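Faltrollstuhl schieben und pflegen: eine Anleitung für Begleitpersonen

Stand: 5. Oktober 2018

Wer zum ersten Mal einen Menschen im Rollstuhl begleitet, bekommt meistens nur eine kurze Erklärung im Sanitätshaus. Die Bremsen, die Fußstützen, eine Unterschrift, und dann steht man auf der Straße. Bei mir ist es so gewesen, als meine Mutter nach ihrer Hüftoperation einen Leihrollstuhl bekommen hat. Ich habe mir damals vieles aufgeschrieben und schreibe es hier geordnet noch einmal auf. Es geht um den einfachen Rollstuhl ohne Motor, den man in der Mitte zusammenfalten kann.

Vor der ersten Fahrt

Machen Sie die erste Probe mit leerem Rollstuhl, am besten in einem Flur oder auf einem Hof. Öffnen Sie den Stuhl ganz, bis die beiden Sitzrohre links und rechts in ihren Auflagen liegen. Drücken Sie dafür mit den flachen Händen auf die Rohre, die Finger zeigen zur Mitte. Wer die Finger außen um das Rohr legt, klemmt sie ein, und das tut sehr weh.

Danach prüfen Sie diese Punkte:

Beide Bremsen anziehen und am Stuhl schieben. Er darf nicht rollen.
Die Reifen mit dem Daumen drücken. Luftreifen sollen hart sein, der richtige Druck steht auf der Flanke.
Die Griffe an den Schiebestangen drehen. Ein Griff, der sich abziehen lässt, muss vor der Fahrt neu befestigt werden.
Die Fußstützen einhängen und nach innen schwenken, bis man das Einrasten hört.
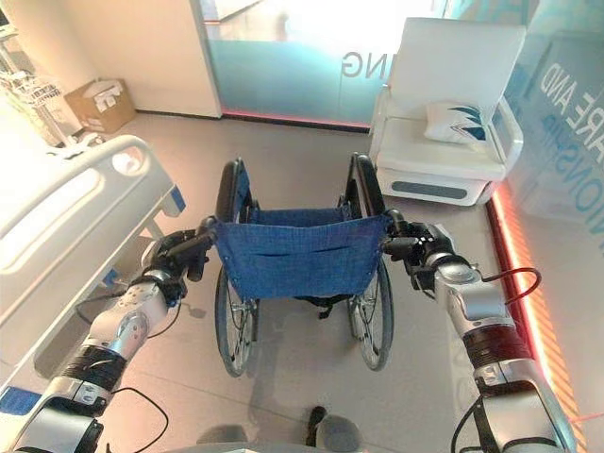 Stellen Sie sich gerade hinter den Stuhl und halten Sie die Ellbogen leicht gebeugt. Wenn die Griffe für Ihre Körpergröße zu niedrig sind, fragen Sie im Sanitätshaus nach höhenverstellbaren Griffen. Ich habe es drei Wochen lang ohne versucht und danach hatte ich Rückenschmerzen.

Sagen Sie immer, was Sie tun. »Ich fahre jetzt los«, »jetzt kommt eine Kante«, »ich drehe Sie nach links«. Die Person im Stuhl sieht Sie nicht und spürt nur die Bewegung. Am Anfang kommt man sich dabei ein wenig komisch vor, aber meine Mutter hat mir später gesagt, dass ihr genau das die Angst genommen hat.

Bordsteine hinauf

Fahren Sie gerade auf die Kante zu und halten Sie kurz davor an. Kündigen Sie das Kippen an. Stellen Sie einen Fuß auf den Kipphebel, das ist das kurze Rohr unten hinter dem Hinterrad, und treten Sie darauf, während Sie die Griffe zu sich und nach unten ziehen. Die kleinen Vorderräder heben sich. Jetzt vorwärts, bis die Vorderräder auf dem Gehweg stehen, und langsam ablassen. Dann schieben Sie die großen Räder gegen die Kante und heben mit den Beinen nach. Ein Anlauf ist nicht nötig und kann gefährlich sein.

Hat der Stuhl einen Kippschutz, müssen Sie ihn vorher hochklappen. Nach der Kante kommt er wieder in seine alte Position. Das vergisst man leicht.

Bordsteine hinunter

Hinunter geht es rückwärts. Sie steigen zuerst selbst hinunter, schauen nach hinten auf den Verkehr und lassen die großen Räder langsam über die Kante rollen. Ihr Körper bleibt nahe an der Rückenlehne. Erst wenn Sie weit genug zurückgegangen sind, lassen Sie die Vorderräder herunter, und dabei achten Sie auf die Füße der Person.
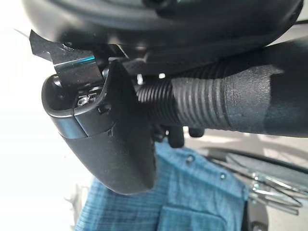

Bei einem steilen Gefälle ist die Methode dieselbe, also rückwärts und mit kleinen Schritten. In Rustisstead, wo ich wohne, gibt es zwischen Markt und Bahnhof eine Straße mit Kopfsteinpflaster, und dort gehe ich lieber den Umweg am Fluss entlang. Er dauert länger, aber wir kommen beide ruhiger an. Auf Kopfsteinpflaster können sich die Vorderräder in einer Fuge verdrehen. Wenn Sie keinen anderen Weg haben, kippen Sie den Stuhl leicht an und fahren Sie nur auf den großen Rädern. Für eine lange Strecke ist das aber zu schwer.

Bus und Aufzug

In den Aufzug fahre ich nach Möglichkeit rückwärts hinein. So schaut die Person zur Tür, und die Vorderräder stehen beim Hinausfahren schon richtig. Im Bus steht der Rollstuhl auf dem dafür vorgesehenen Platz, mit dem Rücken zur Fahrtrichtung an der Prallplatte, beide Bremsen angezogen. Bleiben Sie daneben stehen und halten Sie sich selbst auch fest. 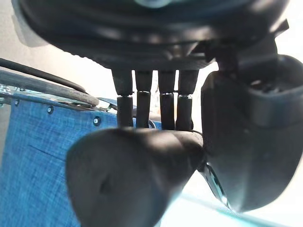 Nermin Coşkun
Autorin, Ratgeber Alltag und Pflege

Zusammenfalten und ins Auto laden

1. Nehmen Sie das Sitzkissen heraus und legen Sie es schon ins Auto.
2. Klappen Sie die Fußplatten hoch. Wenn der Kofferraum klein ist, nehmen Sie die Fußstützen ganz ab.
3. Fassen Sie die Sitzfläche vorne und hinten in der Mitte und ziehen Sie gerade nach oben.
4. Drücken Sie die beiden Seiten zusammen und ziehen Sie die Bremsen an.

Zum Einladen stellen Sie den gefalteten Stuhl parallel zur Ladekante. Gehen Sie in die Knie, fassen Sie am Rahmen an und niemals an den Armlehnen, denn viele Armlehnen sind nur gesteckt. Unser Leihstuhl von Unska war mit den Fußstützen so schwer, dass ich ihn allein kaum heben konnte. Mit einer alten Decke auf der Ladekante ging es besser: zuerst die großen Räder auflegen, dann den Rest hineinschieben.

Pflege im Alltag

Einmal im Monat nehme ich mir 33 Minuten Zeit, so lange dauert die Radiosendung, die ich dabei höre. Mehr braucht man nicht, wenn man es regelmäßig macht. Die Haare und Fäden an den Achsen der Vorderräder entferne ich mit einer Pinzette. Den Rahmen wische ich mit einem feuchten Tuch ab und danach mit einem trockenen. Für die Bespannung nehme ich lauwarmes Wasser und 2 Tropfen Nunetus, das ist ein mildes Waschmittel aus der Drogerie. Auf keinen Fall einen Hochdruckreiniger benutzen, das Wasser geht in die Lager. 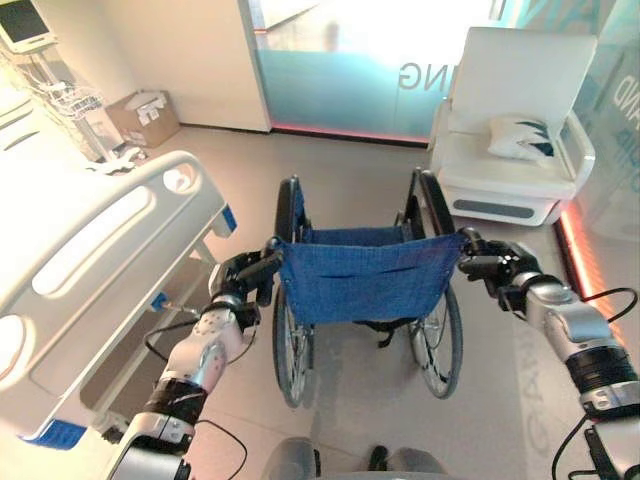
Manueller Rollstuhl mit blauer Rückenbespannung, Ansicht von hinten.

Schauen Sie bei der Pflege auch auf die Bespannung von Sitz und Rücken. Mit der Zeit gibt der Stoff nach, und die Person sitzt dann wie in einer Hängematte. Bei manchen Modellen kann man den Rücken mit Klettbändern nachspannen. Wo das nicht geht, muss die Bespannung getauscht werden, und bei einem Leihstuhl ist dafür der Verleiher zuständig. Schrauben, die locker sind, ziehe ich mit der Hand und einem passenden Schlüssel nach. An den Bremsen stelle ich nichts selbst ein.

Im Februar kontrolliere ich zusätzlich die Metallteile auf Rost, wegen des Streusalzes. Nach jeder Fahrt im Schnee lasse ich den Stuhl offen im Flur stehen und falte ihn erst zusammen, wenn er ganz trocken ist.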